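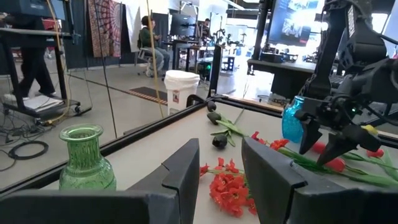 Figure 1. Left wrist camera view of the table, with red and dark artificial flowers and the right gripper.

3. Gripper comparison

Two parallel grippers were compared on the two-arm station, using artificial flowers and glass vases as test objects. The Piveck gripper has flat fingers with a notched inner tip. The Strazds gripper uses the same mount but has a rubber pad on each finger. Control code and force limits were left unchanged between the two.

Stems proved harder to hold than vases. A stem gripped too far below the flower head rotates between the fingers, and the wrist camera loses sight of its lower end once the fingers close.

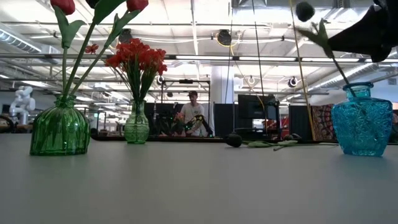 For insertion into a vase we therefore relied on the fixed camera. Glass was a problem for depth estimation, so the vase openings were marked by hand in the color view before each run. Genivaldo Rocha wrote the marking tool, which passes the points to the Zinuletti controller.

Camera exposure was set to 3000 microseconds. Shorter values gave too much noise on the dark flower heads. Finger closing was stopped after 400 ms if no contact was registered, and the attempt was logged as a miss.

The padded fingers reduced stem rotation but caught on leaves during release. Release height is treated in Section 4.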